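From: Rosalía Benítez
To: teleop-hands list
Subject: Re: Two-person table carry, how do you start the demos?

Hi Imad, hi everyone,

Imad Srour wrote:
> We're trying to teach our humanoid to move a small table together
> with a person, and the policy is a mess in the first couple of
> seconds. It grabs too early, or it waits forever. How do you begin
> each demo? And do you let the operator pick the grip, or do you fix
> it? We have 100 demos so far and I don't want to record more until I
> know what we're doing wrong.

Oh, I love this question, we spent most of October on exactly this! Please don't throw away your 100 demos yet, there's probably good stuff in there once you trim the starts.

What helped us most was making the beginning boring. The person walks up to one end of the table and stands still, the operator brings the robot's hands up over the other end, and then both of them hold for a moment before anything else happens. We tried starting with the arms hanging down and it was awful, every operator had a different idea of how to swing them up past the edge.
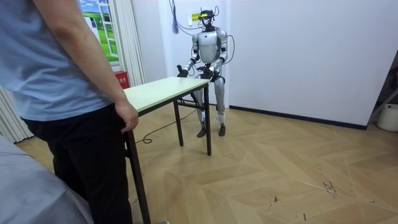 Julián Sarmiento did most of our operating, and he counts to two under his breath before he closes the hands (you can hear him on the audio, it's great). We cut the log a little before the count and call that frame zero. With the early demos trimmed this way the waiting problem mostly went away, and we hadn't even touched the training settings.

On your second question – we let everyone pick their own grip at first and I'm glad we did, but I wouldn't keep it that way. Encarnación liked to pinch from the sides, Julián liked the front edge, and the policy learned something in between that held nothing at all. So we fixed it: hands near the two corners, fingers curled under, index fingers up on top. The raised index finger was Julián's idea. He says it gives him something to look at in the head view when the rest of the hand is hidden under the board, and I have to say the demos got a lot cleaner after that.
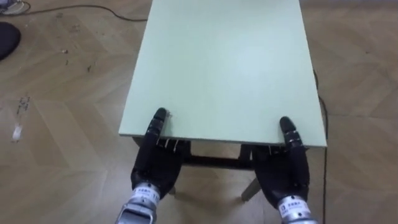
Front-edge grip from the head view, index fingers on top.

Some smaller things, in no special order:

Have the same person on the far end for a whole session, then swap for the next one. Swapping in the middle gave us jumps in lift height that we kept blaming on the gloves.

Keep your fumbled grips if the operator recovers. We dropped them at first and then put them back, and the robot got better at fixing a bad grip.

Say the direction out loud before you move. "Toward the window" works better than "left", which is different for the two of you!

We stopped at 3,000 demos, but the last big jump came well before that, so I'd fix the starts first and then record more. Happy to share the trimming script, it's called Ullik and it's very short. Ezequiel Calvo has a version that reads the Clisska log format too, if that's what you use.

How long are your demos, Imad? And does your operator work from the head view only?

Rosalía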